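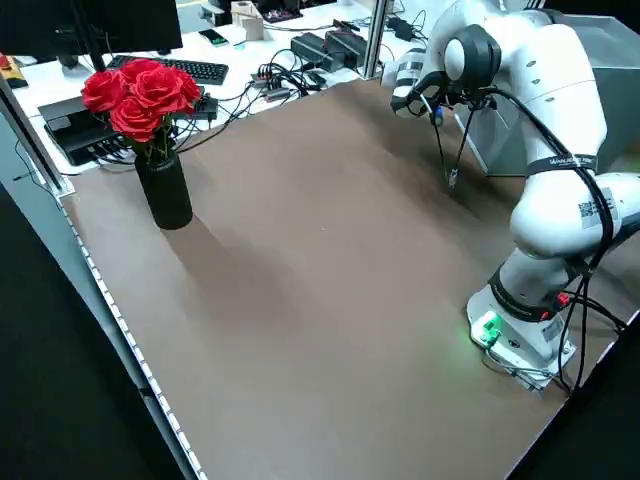
Bedoya

To: the Trikbridge display list
Date: 11/6/19
Subject: Re: Stem length in narrow vases

> We have gone over to artificial roses for the Breminow tables and I can't
> get them to stand properly. Five stems to a vase, tall black cylinder,
> and they all lean to one side. If I cut them shorter the heads sit on the
> rim and it looks like a lid. Is there a ratio people use? Also, does
> anyone put weight in the bottom, and what? I had one go over when the
> table was bumped.
>
> Second question, red on black: too dark for a brown table?

Taking these in order.

Stem length. I don't use a ratio for artificial stems. The usual rule of one and a half times the vase height assumes fresh material that spreads under its own weight. Wire-cored stems stay where they are bent. For a vase 300 mm tall I set the lowest head 35 mm above the rim and the highest at 123 mm, with the other three in between, none level with its neighbor. Measure from the rim to the underside of the bloom. Leave the stems long inside the vase until the heights are settled, then cut. Use proper wire cutters, as the core will notch florist scissors.

Lean. All five going the same way usually means the stems are resting against one wall and nothing holds them at the base. Cut a plug of dry foam to the inside diameter and push it to the bottom, then set the stems into it one at a time, center stem first. Bend each outer stem slightly just below the rim, where the bend is hidden. Bending at the floor of the vase does very little.

Leaves. Keep the ones above the rim and strip the rest. Leaves left inside take up room and push the stems off line.

Weight. Dry washed gravel, to a depth of 100 mm, under the foam. Sand works but gets out when the vase is tipped for cleaning. Check the base for felt pads as well. On a smooth matte top, a vase with three pads rocks more than one with none. I took the pads off all of the Stustthorpe vases in October and have not put them back.

Color. I have the same combination on a taupe-brown top, red heads in a matte black cylinder, and would not change it. The red is saturated enough to hold against both. Position matters more than color here. I keep the vase near a corner so that the middle of the table is left for use. Look at which way the shadow falls before you settle on a corner, as a tall cylinder throws a long one.

Dust. Soft brush, dry, from the center of the bloom outward. Tightly layered petals hold dust at the base, and a damp cloth only packs it in.

If the foam is cut and they still lean, send me the inside diameter of the vase.

Bedoya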